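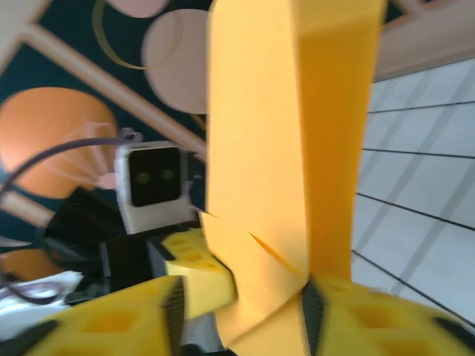 Every few months somebody in management at a place like ours comes back from a trade show with a new idea about folding. I work at the Dustmont site of Flikivby, where we make paper goods: presentation folders, display cards, the inserts that stop a gift box from looking half empty. For most of my years there the fancy work has been done by hand. Now we have arms that hold and crease card, and I have been asked to be excited about it.

I am not excited. I don't hate the thing either. A gripper that can pinch a folded sheet without crushing it is a fine piece of engineering, and I have crushed enough sheets myself to know. My trouble is with what we were told would follow. The word was that the dull work would go away and the twelve of us on the hand line would move up to something better.

Well, what was the dull work? If you ask me it was hauling stock, breaking down cartons and wiping glue off the benches. We still do all of that. The creasing was the part people liked. You could talk while you did it, and you could tell a good worker by her corners. A person who spent years learning which way the grain runs now puts sheets in place and waits for a machine to have trouble.

Then there are the numbers. Trorkbridge, our sister plant, reported 1000 pieces a shift, and that figure went up on our notice board in August. What didn't go up was how many of those had to be pulled and done over. I asked twice. On our own best day we got 800, and 200 of those went back across the bench to be straightened by hand. Those 200 were entered as machine output. I would like to know who decided that.

The scheduling software, which is called Ding after the noise it makes, has changed our days more than any arm. It tells you when to load and when to step away, and it went off all through lunch until somebody found the setting. Before Ding, if a batch of card came in damp, we slowed down and everyone understood why. Now slowing down makes a red bar on a screen, and you get to explain the red bar to a person who has never felt damp card.

Maybe in a few years it will all run well. Fine. I would still ask for two things before the next arm is ordered: count the rework honestly, under the names of the people who do it, and put somebody from the hand line in the room when the jobs are divided up. We were asked for our opinion after the floor had already been marked out with tape.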